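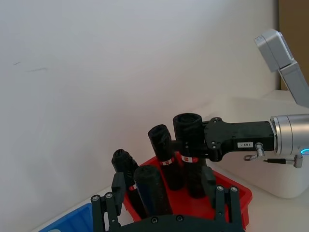 **Ticket 1410 — Nightly export from Vonent to Mudgway drops rows**

Status: closed
Reported by: Saskia Sheehan
Assigned to: Ulises Palomino
Priority: 2

**Report**

The stock export finishes with exit code 0, but the import on the Mudgway side comes up short. Last night 209 rows were missing from the parts table. No errors in either log. Rerunning the export by hand gives the same result. First seen after the December update to Vonent.

**09:15 — UP**

Pulled the export file from the transfer folder and compared the part numbers against the source table. All the missing rows are in the file. The export is fine, so the loss is on the import side or in the Gidix conversion step between them.

**09:50 — UP**

Ran the conversion step alone with logging set to verbose. Input and output counts differ by 209. Mudgway loads everything it is given. Moving this ticket from the import queue to the conversion queue.

**10:40 — UP**

Sorted the dropped rows by supplier, warehouse and last edit date. Nothing in common. Sorted by description length and found that the rows were missing in runs. Each run starts right after a row with a double quote in the description field, mostly parts sized in inches (`3/4" elbow`, `2" cap`). The parser treats the quote as an opening quote and reads everything up to the next one as a single field. The merged row then has the wrong column count and is skipped without a message.

Before the update, Vonent wrapped every text field in quotes and doubled any quote inside it. It now writes text fields bare unless they contain a comma.

**11:20 — Saskia Sheehan**

Can we just take the inch marks out of the descriptions? Purchasing needs the parts table correct before the 4 p.m. order run.

**11:30 — UP**

Would rather not. The descriptions print on purchase orders and suppliers match on them. There is an export setting for this, checking now.

**13:05 — UP**

Setting is under Export > Text format > Quote fields. The update reset it from "Always" to "When needed". Changed it back and ran the full chain on the test server:

```
rows exported: match
rows converted: match
rows imported: match
skipped: 0
```

Anahera Treloar approved the same change on production.

**14:10 — UP**

Production run complete, skipped rows 0. Spot-checked 44 of the previously missing parts in Mudgway. Descriptions are intact, including the inch marks. Saskia confirmed that purchasing can see them.

**Follow-up**

- Gidix should fail the job on a column count mismatch. Config flag is `strict_columns`, currently off. Rangi Lockyer to test with it on — some of the older supplier feeds may not pass.
- Add the quote setting to the post-update checklist.
- The weekly pricing export uses a separate profile. Checked, still set to "Always".

**15:25 — Rangi Lockyer**

Tested `strict_columns` on the supplier feeds. All pass except Prarkel, which has a trailing comma on its header line. Opened a separate ticket for that. Leaving the flag off until it is fixed.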